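Taking Old Computers Apart, One Clip at a Time
12/04/2026

The robotics club at Halilović Technical High School meets in a former drafting room with four long benches and a sink that no one uses. For the past year its main project has been Omen, a robot arm that students are programming to take memory and cables out of discarded desktop computers. The club will enter it in the Butasier Student Automation Challenge this spring.

We spoke with the club's student captain, a senior who has been on the team since ninth grade, and with the teacher who advises it. Both asked that we use their roles in place of their names.

The captain said the idea came from a storage closet. The district had replaced its office machines, and the old ones were waiting for a recycler.

"We asked if we could have some before they went out," the captain said. "They gave us 80. We thought that was way too many, and now we have gone through more than half of them."

Most of the early machines were used to learn how desktops are put together. Students opened the cases by hand, took notes on where each connector sat, and put everything back. The captain said that part took most of the first semester and was not popular.

"People join robotics to build robots," the captain said. "They did not want to write down where a power cable goes. But when we started programming the arm, those notes were the only thing we had to go on."

The arm itself was bought used with a grant of $3,000 from Sisix, a local machine shop that also lets the students use its mill after hours. The first set of fingers the club made was too wide. They could hold a stick of memory on the bench, but inside a case they hit the cables on the way down.

"We made them longer and a lot thinner at the tips," the captain said. "Then they bent. So we went back to Sisix and they talked us through it, and the next set held up."

The adviser teaches electronics and said the club gets no class credit. Students split into groups for hardware, software and testing, and they are expected to switch at least once a year.

"I don't want a kid leaving here who has only ever tightened screws," the adviser said. "I also don't want one who has never tightened any."

The software group keeps a log of every attempt the arm makes, good or bad. As of our visit it held 1,304 entries. Each one lists the computer model, the part the arm was sent to, and a short note on how it went. The captain pulled up a page from the winter where nearly every note said "missed latch."

Memory latches have been the hardest problem. They are small, they need to be pushed outward, and they are not in the same position from one model to the next. A person can feel when one lets go. The arm has to be told how far to push and when to quit.

"If you push too little, nothing happens," the captain said. "If you push too much, you have a broken latch and a write-up to do. We have done a lot of write-ups."

Cables are the other problem. Some of the computers have wires tied in neat bundles, and some have them running right across the place the arm needs to go. For now, the club lets a student move loose cables out of the way before a run. The competition rules allow that, with a penalty on the score.
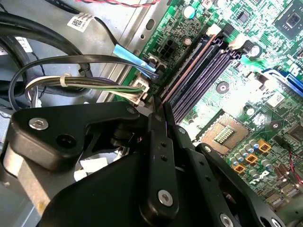 The adviser would like to get rid of that step by next year. One group has been trying to have the arm push a cable aside with the back of a finger before it reaches in. It has worked on one model of computer and not on the others.

"That's a good project for the juniors," the adviser said. "They have time. The seniors need to stop adding things and practice what they've got."

Practice at this point means full timed runs. The team sets a case in the fixture, starts the clock, and keeps their hands off until the program ends. Afterward the testing group checks the board for damage and adds to the log. A run with any broken part counts as a zero, even if the arm finished early.

The captain plans to study mechanical engineering and has been training two younger students to take over the code. One of them had rewritten the startup routine the week before we came.

"I didn't ask for that," the captain said. "It's better than mine, so we kept it."

The Butasier event takes place at the end of April. Teams get two runs on a computer they have not seen before, and the better score counts. The club meets after school until then, and students who want to sit in on a practice can ask at the drafting room.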